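Ollamel mending table, notes from a talk with Slavica Vidmar

Caught Slavica Vidmar between two loads of washing, which she says is the only time anyone catches her. She has run the clothes sorting at Ollamel for five years. Before that a hotel laundry, before that school uniforms. Two rooms over the old Notness shop, no lift.

I asked what comes in most. "Jeans. Always jeans. Then bedding, then jumpers people have washed wrong and feel bad about." Last March they took in 108 pairs in one month. Most went out again. The ones that didn't got cut up for patches.

Her rule is that denim gets folded before anyone decides anything about it. Seams together, pockets out, legs flat. "You fold it and you see the knees. You see if the hem has gone. If you hold it up in the air you see a pair of trousers and you think, lovely, and then the customer finds the hole."

Does she iron? Laughs. "No. Who has the time."

Bedding is another matter. Patterned sheets she keeps back, even thin ones, becuase they make good linings and good bags. Plain white goes to the animal shelter at Pukov. Anything with leaves or flowers goes on the shelf by the window and is usually gone by the weekend. She has a weakness for pink, she admits, and has taken two duvet covers home herself. Paid for them, she wants that written down.

The sorting is done on whatever is spread out that day – a blanket, an old cover – so that buttons don't scratch the table and small things don't roll off. Getachew Ejigu started that habit. Slavica thought it was daft for a week and then bought clips to hold the corners.

We talked about smell. Sun is best, she says, then vinegar, then giving up. We talked about zips, for a long time. A new zip costs more than they can ask for the jeans, so a broken one means the patch box unless the denim is heavy. She has a tin of 143 saved zips, counted one wet afternoon, and almost none are the right lenght.
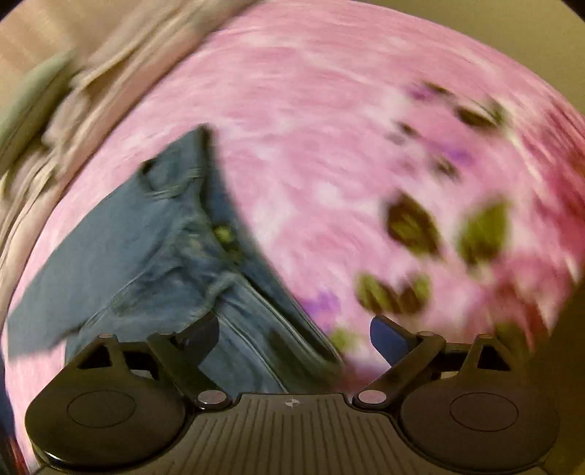

Ebise Alemneh disagrees about folding first and said so when I rang the next day: turn jeans inside out before anything else, she told me, the wear shows on the wrong side long before it shows on the right, and a neat fold hides a thin seat every time.

I passed that on. Slavica was quiet for a bit. "She's right about the seat," she said. "She's wrong about the rest."

Open mornings, bring bags you don't need back. No pillows please – they have 200 already and nowhere to put them.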